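Revised November 6, 2020, by Vasanthi Kumarasinghe

## 4. Before you start the Dando arm

These steps are for the Dando desk arm with the Fikomo control board. Do them in the same order each time, also when you only want to run a short test.

1. Switch off the power supply and pull the plug from the wall.
2. Check that the four base screws are tight. Use the small key from the kit.
3. Turn the elbow by hand. It must move freely up to the mark 134 and stop there.
4. Set the speed limit to 200 in the file `arm.cfg`. Do not go over 1000, even with no load.

**Caution:** The springs in joint 2 can jump out when the cover is open. Wear glasses for every step from 5 on — normal ones are better than none, but safety glasses are the right choice.

5. Clean your glasses with a dry, soft cloth, the lenses first and then the arms. 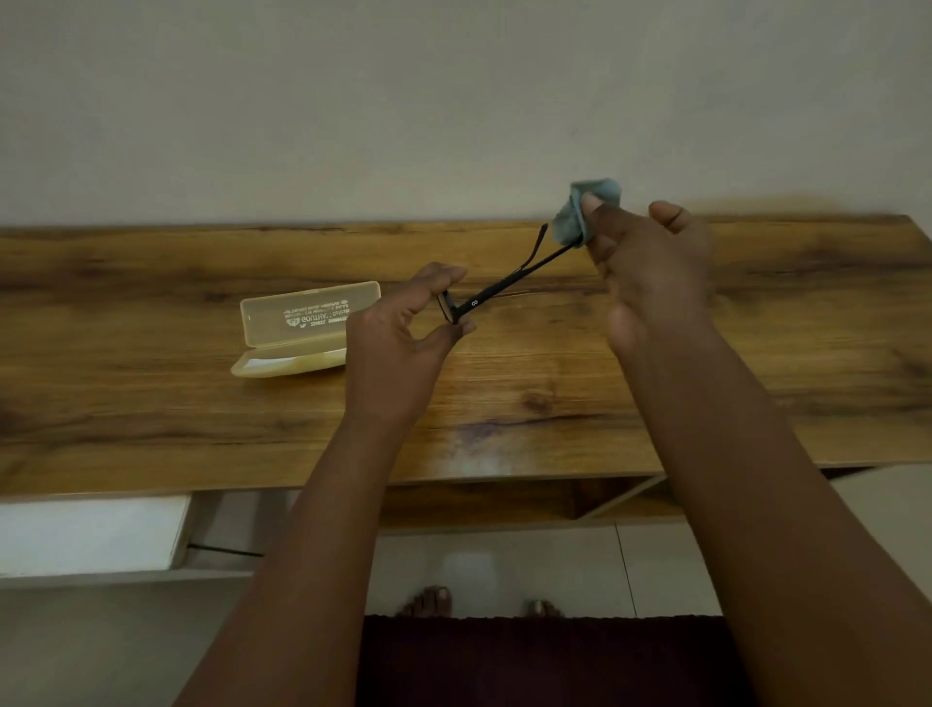 *Fig. 54. Wiping the arm of the glasses, with the open case on the desk.*

6. Put the glasses on, then open the cover of joint 2.

**Note:** Keep the cloth away from the grease. If it has a grey mark from the gears, wash it before you use it on a lens again.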